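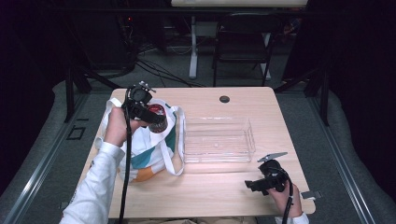 Boîte rouge sombre au-dessus d'un sac en toile blanc, sur une table en bois clair.

Préparer une semaine de vacances sans tout reprendre à zéro

Mis à jour le 9 août 2025

Ce guide s'adresse à ceux qui ont perdu du poids cette année et qui partent une semaine. La méthode tient en quelques étapes, à commencer cinq jours avant le départ.

Étape 1 : noter un point de départ
Pesez-vous le matin, à jeun, et écrivez le chiffre. Ne vous pesez plus avant le retour. Une balance d'hôtel n'est pas réglée comme la vôtre et la comparaison ne vaut rien.

Étape 2 : regarder les repas inclus
Appelez l'hébergement ou lisez la fiche en ligne. Pour notre séjour à Tevstead, le petit déjeuner et le dîner étaient compris, pas le midi. C'est donc le midi qu'il fallait prévoir. En formule tout compris, choisissez à l'avance le repas où vous mangerez ce que vous voulez, et gardez les deux autres simples.

Étape 3 : faire un sac de provisions
Un sac de courses suffit. Mettez-y :
— deux ou trois conserves (pois chiches, thon au naturel)
— des flocons d'avoine, 100 g par personne
— des fruits qui supportent le trajet
— une gourde vide
En avion, les conserves vont en soute. Vérifiez aussi les règles du pays d'arrivée pour les fruits frais.

Étape 4 : fixer une activité par jour
Une seule, courte, avant le petit déjeuner. À Tevstead, j'ai nagé 600 mètres un matin sur deux et marché jusqu'au port de Drokport les autres jours. L'aller-retour prend environ une heure, avec une montée de 367 marches à la fin — comptez une pause si vous n'avez pas l'habitude.

Étape 5 : les boissons
C'est là que les écarts passent inaperçus. Alternez un verre d'eau et un verre d'autre chose. Les cocktails à base de jus comptent comme un dessert.

Étape 6 : le retour
Attendez trois jours avant de remonter sur la balance. Le sel et le voyage font retenir de l'eau. Reprenez vos repas habituels dès le premier soir, sans jeûne ni cure.

Si vous suivez un traitement ou un régime prescrit, voyez votre médecin avant de partir.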